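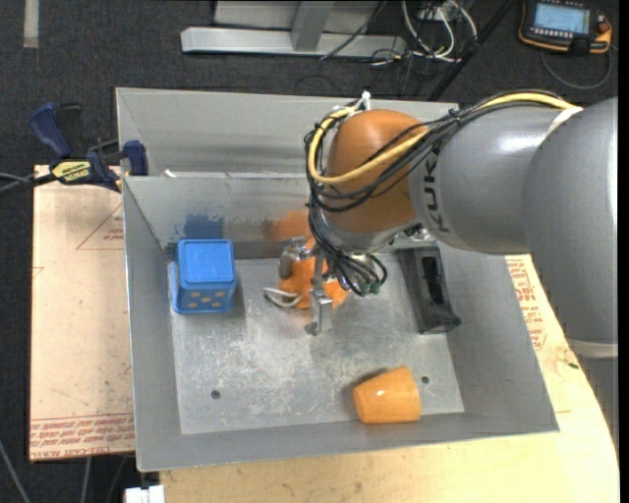
Setup and Upkeep of the Bin Picking Cell
Student Project Report
August 2021

1. Purpose of the project

The department has had a KUKA arm for several years, and it has been used for a different course project nearly every term. Each group set it up in its own way and took most of the setup down again at the end. When our project started in February there was no written record of how the arm, the gripper and the bin were meant to go together. The last group had left a folder of programs and one page of notes, and the notes described a gripper that was no longer on the arm.

Our job was to turn this into a cell that the next group could start up without guessing. We were asked to do four things: fix the position of the bin, sort out the cables on the arm, write a startup check, and keep a fault log for the length of the project. We were not asked to improve the picking software. That belongs to the other half of the project, which is called Sima and has its own report.

2. Layout of the cell

The arm reaches in over an open metal bin with sloping side walls. The bin sits on boards on top of the worktable, and one of the boards is a sheet still printed with "CELL-CAST ACRYLIC" along its edge. We kept that sheet because it is flat and stiff, and the printing does no harm. A bar clamp holds the bin and the board together on the left side.

We picked the left side for the clamp after trying the front. At the front, the handle was in the way of the person loading objects. With the clamp on the left and its handle angled up, it can be tightened by hand without leaning over the bin. The programs have to keep the wrist away from that corner, so a keep-out zone was added there. It starts 60 mm inside the left wall and runs the full height of the clamp.

The inside of the bin is shiny and scuffed, and brightly colored objects reflect off the back wall. The Sima group had trouble with this in their images. We tried gray paper on the walls, but the fingers caught its edge and tore it on the first day, so the bare metal stayed. We passed the problem back to them and they handle it in software.

There are two round holes in the floor near the front. Small parts can drop into them or get stuck on the rim. We did not plug them, but the object list now leaves out anything narrow enough to go through.

The handheld pendant stays within reach of the operator whenever the arm is powered. In the old setup it hung from a hook behind the arm, and the operator had to walk around the table to get to it.

3. Cable routing

This took more of our time than anything else. The cables to the gripper run along the outside of the arm. There is a thick yellow cable and a bundle of thin black ones. Both go over the top of the arm, around the orange wrist joint, and down toward the gripper. They are tied together at the top of the joint, and the thin ones hang in loops beside the gripper before they reach the connectors.

The loops look untidy, and our first attempt got rid of them. We pulled the bundle tight against the wrist with three ties. It looked much better and worked as long as the wrist stayed near its middle position. On a wide turn the bundle had no slack left, and one connector was pulled half out. The gripper lost its signal with an object in the fingers.

For the second attempt we moved the last joint by hand control to both ends of the range we use and measured how much slack was needed. The worst position needed 89 mm more than the bundle had. We cut the lower ties, let the bundle hang, and kept only the fastening at the top of the joint. We have not had a connector come loose from that cause again.

The other risk is that a loop catches on the bin wall when the gripper goes in low. To deal with this we did two things. The approach to the bin is now always straight down from a point above the middle, and the loops are checked by eye at the start of every session. If a loop hangs lower than the base of the gripper, it has to be shortened before the arm is run.

4. Gripper

The gripper has metal fingers with angular parts. The two sides do not reach down to the same level, so teaching a low position takes care. If the height is set from the shorter side, the longer one touches the floor first. We found some of the scratches on the bin floor lined up with old taught points, and we think this is how they got there.

The lowest allowed height is now set from the longer finger with a feeler gauge. Nobody should change this value without measuring again, and it must be measured again any time the fingers have been off.

We kept a set of test objects for checking the gripper after any work on it. It includes a blue box, an orange plastic cup and a soft orange object with a cord. The box shows whether the fingers close squarely. The cup shows whether the closing force is too high, because the wall bends in. The soft object is the hardest to pick up, and we used it to check that the fingers still close all the way. Its cord should be laid flat on the floor of the bin before the test starts.

5. Startup check

This is the list as it is now taped to the controller cabinet. We named it the Hernon list after the lab room.

Check that the clamp is tight. Push the bin from the right. It should not move.
Remove scraps, tape and dust from the bin floor and the rear ledge.
Look at the cable loops from the front and from the right side.
Press each connector at the gripper by hand.
Check the carpet around the table for cables that cross the walking path.
Power up and wait for the pendant screen.
Test the emergency stop.
Run the empty cycle at 30 percent speed with no objects in the bin.
Run the test objects one at a time.
Write the date, your initials and anything unusual in the log.

With two people this goes quickly after the first few times. The step people skipped most was the empty cycle. After the second skipped one we added a box to tick for it in the log.

6. Fault log

We logged 41 stops over the project. Most came from the bin having moved. Before the clamp was fitted, a low pick could push the bin a few millimeters, and every taught position after that was off by the same amount. When the clamp went on, these stopped, apart from one case where it had been left loose overnight after cleaning.

The next largest group was signal loss at the gripper. Some of these were the tight cable bundle described in section 3. The rest were traced to one connector with a bent pin. We straightened the pin once, it failed again, and we replaced the connector with one from Osumard, the supplier the lab already uses. The old one is in the drawer marked Protden with the other removed parts. It should not be put back in service.

The remaining stops were operator errors, such as picking the wrong program or leaving the pendant in the wrong mode.

7. What is left to do

The bin position depends on one clamp. We would have liked a second one on the right, but the arm comes in from that side and we could not find a spot that stayed clear of it. A low stop screwed to the tabletop would probably do the job. We drew one but did not get it made in time.

The cables on the floor behind the table are still loose. They do not affect the arm, but they make it hard to find which cable goes where. Labels have been ordered.

The slack in the gripper bundle is right for the current programs only. If the next group uses a wider range on the last joint, the measurement in section 3 has to be done again before anything is run at full speed. The steps for it are in the cell folder, along with the board drawing and the blank log sheets.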